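Drolby Coffee Drinkers Told to Bring Their Own Cup, Then Told Which Kind

The town's new reusable cup rule took effect Tuesday at 7 a.m., and by 7:04 there was already a disagreement about what a cup is.
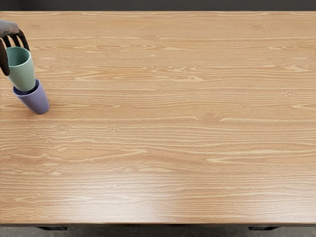
What the rule says

Cafes and snack counters in Drolby may no longer hand out throwaway cups to customers who plan to leave with them. Customers can bring a cup from home or borrow one from the town's shared supply for a deposit of 2 dollars, refunded when the cup comes back to any of the 11 shops taking part. Borrowed cups are due within 17 days, a figure the town has declined to explain beyond saying that two weeks seemed short and three seemed generous.

The rule was passed last fall after a long winter of complaints about the trash cans on Cemska Street, which fill up by midmorning and then, in the words of the town's own report, "continue to receive material." The report ran to 4 pages. An attachment on lids ran longer.

Lids are where things get difficult. A home cup must be clean, must hold a drink without help, and must fit under the spout of the machine. It does not need a lid, although a customer without one "accepts the consequences of walking." Jam jars are allowed. Soup bowls are not, unless the customer is buying soup, in which case they fall under a separate rule that has not been written yet.

Early results

At the Visotis Bakery, the morning line reached the door, as it does every morning, though on Tuesday people had something new to blame. One regular produced a souvenir stein and asked for it to be filled at the small coffee price. After some discussion behind the counter it was filled to a level both sides described as unfair.

The bakery has since taped a paper strip to the wall marked small, medium and large, and customers are invited to hold their cups against it. Tall, narrow cups do very well under this system. The bakery says it is looking into it.

Over at Jalali Tea and Sandwiches, which has been serving customers in their own cups for years without a rule of any kind, the mood was calmer. The shop keeps a shelf of mugs that people have left behind and will lend one to anybody who looks trustworthy, no deposit. Under the new rule this may count as running an unregistered cup library. A town spokesperson said the matter was "not a priority at this time," and the shop has gone on lending mugs.

Getting them back

Return bins for borrowed cups stand outside the post office and the bus station. Both were emptied Tuesday evening. The bus station bin held a respectable stack of cups, along with an umbrella and most of a sandwich. The post office bin held three letters, properly stamped, which were walked inside.

Cups are washed overnight in the kitchen of the community center and delivered back to the shops before opening. The center's Wednesday pancake supper has been moved to the hall to make room, and diners have been asked to bring their own plates.

Shops have until the end of April to use up any paper cups still in their storerooms, provided the drinks are finished on the premises. Fines start after that. The town will take questions on lids at its next regular meeting and has set aside the whole evening.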